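**Best way to store and clean toy kitchen food?**

Ataahua Lockyer

We run a small playgroup and our play kitchen has got out of hand. The toy veg ends up mixed with the pots and utensils, and the small pieces go missing. At the moment the veg lives in a plastic basket with slots in the bottom and everything else goes wherever there is room. Is it worth buying proper drawers? I have looked at the Lendik unit but it is 847 mm wide and our wall space is only 553 mm. Also, how often do you wash it all? 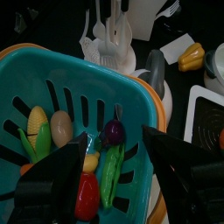
The children are mostly 2 and 3, so whatever we use needs to be low and easy to carry.

**rewi_k**

Keep the basket. Slots let crumbs and water through, so you can rinse the veg in it and leave it on the draining board. Put the utensils upright in their own holder and stand the kettle and pots on a shelf. We tried drawers for a term and the children just emptied them – all of them, every morning.

Wash once a week in warm soapy water. Anything that has been in a mouth goes straight in a separate tub.

**Karside Mum**

drawers are fine if you label them

**tomsgran**

Check for split seams before you soak anything hollow. Water gets in and it goes mouldy inside. I wipe those with a cloth instead.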